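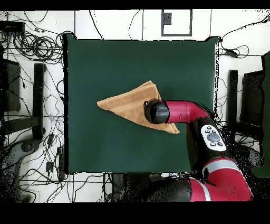 Spent Sunday at the Rurngate open day. Short thread on what I saw, mostly from the Jernuser robot lab on the ground floor.

They had one job going all day: an arm folding a towel. One arm, one tan towel, a green surface to work on. Severyn Vasylenko ran the demo and took questions.

The lab calls the arm setup Vorker. The software that plans the folds is called Ban. I asked what the names stand for and Severyn said they don't stand for anything.

Why towels? He said a metal part keeps its shape when you pick it up and a towel doesn't. The robot has to look again after every move. 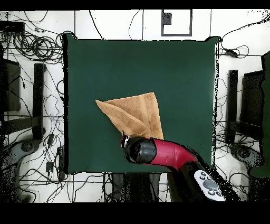 He also said corners are the hard part. If the gripper takes hold too far in, the fold comes out crooked and the next one is worse.

The lab has logged 262 folding runs so far. The goal is 1,000 by October. Same towel size for now, different sizes later.

A kid near me asked if it could do fitted sheets. Severyn said no, and that he can't either.

It's slow. I timed one full fold on my phone at 41 seconds. I'd be done with a few towels by then, but I didn't find it boring to watch.

Practical stuff if you want to go to the next one: it's free, demos run in groups of 12, and you sign up at the front desk. Get there before lunch. The afternoon groups were full when I left.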